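Lists > Grorstead Workshop > Archive > Chores and machines

Search this archive Search Advanced

Last updated 1/10/19

Subject: Re: Can any of them tidy up yet?
From: Kyu-ri Moon
To: workshop list

Seul-gi Jang wrote:

> I went to the open afternoon at Anlow and came home a bit let down. They had
> an arm putting boxes on a pallet, very quick, and a floor cleaner that went
> up and down the aisle by itself. Both fine. But what I want to know is when
> one of these things will clear my daughter's bedroom floor, or sort the
> returns cage at work, which is the same job with a lock on it. The man on the
> stand said two years. He said it quite firmly. Does anyone here believe that?
>
> Also, is it the hand or the computer that holds things up? I asked him that
> as well and he gave me a leaflet.

Seul-gi,

I don't believe two years for the bedroom floor. I might believe it for part of your returns cage, depending on what comes back in it.

The box job at Anlow works because the boxes are all much alike and they arrive in the same place. You can set that up once and leave it. We have had an arm on the packing line at Vaston since February doing nearly the same thing, and apart from a worn sucker cup it has been no trouble. It cannot do anything else, though. When the supplier changed the tape on the cartons to a shinier one it stopped three times in a morning and someone had to stand by it until the settings were changed.

Returns are another matter. We tried a trial cell on ours in the spring. The aim was 80 items an hour out of a mixed tote, which is slower than a new starter on their first day. It reached 60 on a good run, if we kept clothing out of the tote. With clothing left in we stopped writing the number down. The fitter from Geum was fair about it and said most of their sites take the soft goods out by hand first. That means you have paid for a machine and still need the person.

As to your question about the hand or the computer, my view is that it is both, and that they get in each other's way. A plain sucker or a two-jaw gripper is easy to control and will lift most things with a flat side. A hand with fingers ought to do more, but then you have to decide where every finger goes, and you have to decide it again for each item. The more it could do, the more there is to get wrong.

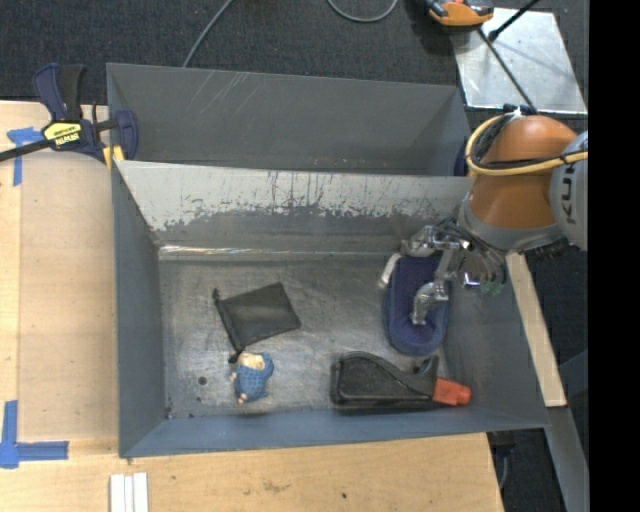
Mixed bins are the part I would judge any of these machines on. If a seller shows you one item on a clean table, ask to see it done with a few unlike things at once. A soft black pouch with a cord end sticking out, a little blue figure and a black bottle-shaped thing lying on its side would do nicely, and they want three different grips between them. The pouch is the one I would watch, as cloth has no fixed shape and the fingers can close on a fold and bring up nothing. Anything long and lying near a wall is awkward too. You or I would tip it up with a fingertip and take hold of it from underneath without thinking. With metal fingers coming down over the top, as they are on the navy thing there, you have to find an edge to get hold of, and there is the side of the bin to keep clear of as well.

Then there is the second half of the job, which sellers tend to leave out. Picking the sock up is one thing. Knowing it goes in the wash and the one next to it goes in the drawer is another, and your daughter might not agree with either. At work at least there is a label, if it hasn't come off.

On cost, I was quoted 3000 a month to rent the cell, without the person who empties the reject tray. We sent it back at the end of the trial. I would look again if they got the soft goods sorted out, and I have told them so.

For the house I would stick to a floor cleaner and a big box with a lid. Ours gets stuck under the sideboard but it does the kitchen properly, and I run it while I am out.

If you do go back to Anlow, take a carrier bag of odds and ends from the bedroom and ask whether they will try it. I'd like to hear what he says. I can also send you the sheet we used for the trial, it is only one page and you would need to change the item names.

Kyu-ri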